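Hista 600 fabric shaver, mains version

The Hista 600 is a corded fabric shaver with a three-blade rotor behind a perforated steel foil. It weighs 315 g without the cable, which is fixed and slightly too short for a table set away from the wall. Foil height is set by a collar with three positions. The collar clicks firmly and did not drift in use.

I ran it over knitwear, two coats and a pair of black jersey trousers. On wool, position 2 removed most pilling in two passes. On jersey, only position 1 is safe; position 2 raised a faint nap near the seams. Black cloth is the harder test, as leftover fluff shows clearly under a side light. The older Guérin left more of it behind but was quieter.

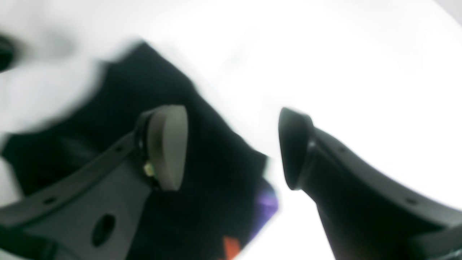 Usha Chacko replied that her Hista had stalled on thick felt after some 10 minutes and would not restart until it had cooled. She also thought the foil should be brushed out after each garment, as the manual only mentions emptying the bin.

I could not reproduce the stall on coat wool, though I have no felt of that weight. The bin is small and needs emptying twice per coat. It pulls straight off, and the catch feels thin.

Spare foils are sold singly, blades only in pairs. Stundport stocks both. The cleaning brush has no slot in the body and will get lost.

Recommended for wool. For fine jersey, the Guérin is still the safer choice.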